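4.2 Hand-held gripper comparison

We compared two sets of fingers for the hand-held grippers, which we call Badus and Zaki after the directories their CAD files ended up in. Badus fingers are straight and stiff, with a rubber pad glued to the inner face. Zaki fingers are curved and give a little under load. Everything above the fingers was kept the same: trigger, linkage, marker cube, cable. An earlier draft of this section claimed that everything was identical, until Mahmoud Mahrous pointed out that the two triggers had been printed on different printers and that one of them squeaked. They were reprinted. Both now squeak.

Each operator worked with a pair of grippers, one in each hand, and carried out the same three tasks at a table: lifting a plate, moving a small object from the plate to the cloth, and folding a napkin in half. The napkin task was included at the suggestion of a reviewer of our previous paper, and we hope that he or she is satisfied. Nine operators took part, all from our own building, and none had used either set of fingers before. We collected 138 demonstrations per finger type, after throwing out those in which the operator stopped to answer the telephone.

Pose was recovered from the marker cubes using the overhead camera and, when the overhead camera could see nothing useful, the head camera. The second case was far more common than we had planned for. People lean over the things they are working on. We had modelled the operator as two forearms entering the workspace from one side, and our visibility estimates were very good for operators of that shape. Operators with shoulders and a head did less well. Moving the overhead camera towards the far side of the table recovered most of the lost poses, at the price of a bracket that everyone over a certain height has now met.

The results for the plate task were the clearest. With Badus fingers, operators tended to pinch the rim, and the plate would tilt as soon as the two hands rose at different speeds, which they always did. With Zaki fingers the rim settled into the curve and a certain amount of disagreement between the hands was forgiven. Operators also used less force, as far as trigger travel can tell us anything about force. Several of them squeezed the trigger fully in every trial whatever they were holding, and one continued to do so with nothing in the gripper at all.

For the small object the order was reversed. The straight fingers met cleanly at the tip and picked the object up at the first or second attempt. The curved ones met slightly behind the tip and were inclined to push it across the plate. Most operators learned to approach from the side by their fourth or fifth try. We left those early tries in the data, partly on principle and partly because the policy trained without them was worse. 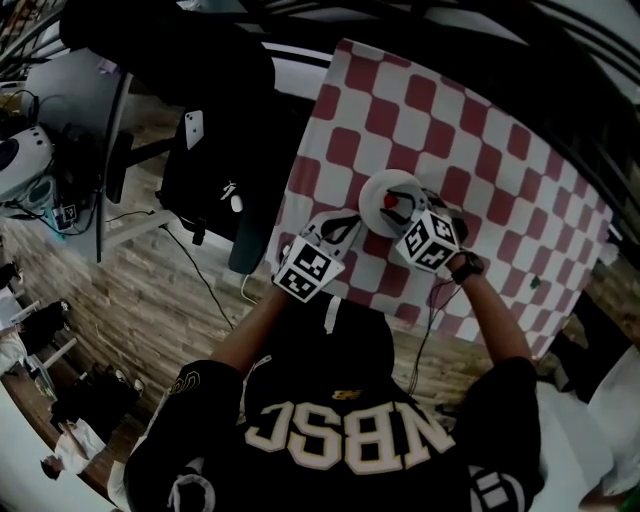
Figure 7. Two-handed work on a plate with curved fingers. The cubes carry the fiducial markers used for pose.

The napkin task told us very little about fingers and a good deal about napkins. Both types could fold one, and both types could fail to. The difference between operators was much larger than the difference between grippers, and we report the numbers in the appendix without drawing anything from them.

We then trained one policy per finger type on the Tostetti arms, using the same controller settings and 1,000 evaluation rollouts in simulation before anything was allowed near real crockery. The ranking from the hand-held trials held for the plate and for the small object. It did not hold in absolute terms: the arms were slower than any of our operators, and rather more careful. The Zundeo controller that we had meant to include as a second baseline would not keep time with the camera stream, and after a Thursday spent reading its log files we left it out.

Our preference, for tabletop work of this sort, is the curved finger with the last few millimetres straightened. We have printed one pair and used it for the plate task only, so it does not appear in Table 3. The tips close properly. The trigger is from the same batch as before.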